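Open day at the Ledstead scalp clinic

I drove out for the September open day at Ledstead, mostly for the free scalp check and, yes, the sausage rolls. It's a bigger place than I'd pictured - 180 of us went through before lunch!

The nurse put my crown under the magnifier and was lovely about it (thinning, but plenty to work with). Then we got a talk on donor areas and why greying hair can be trickier to match.
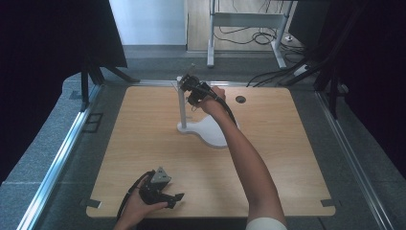
What it costs

I asked, of course. A first consult is $246 and the Firnier follow-up package is $906, which made my eyes water a bit. Parking's free, but get there by 9 am or you'll be up on the grass like me. I've booked the consult for after the holidays and I'm keeping my favourite hat until then.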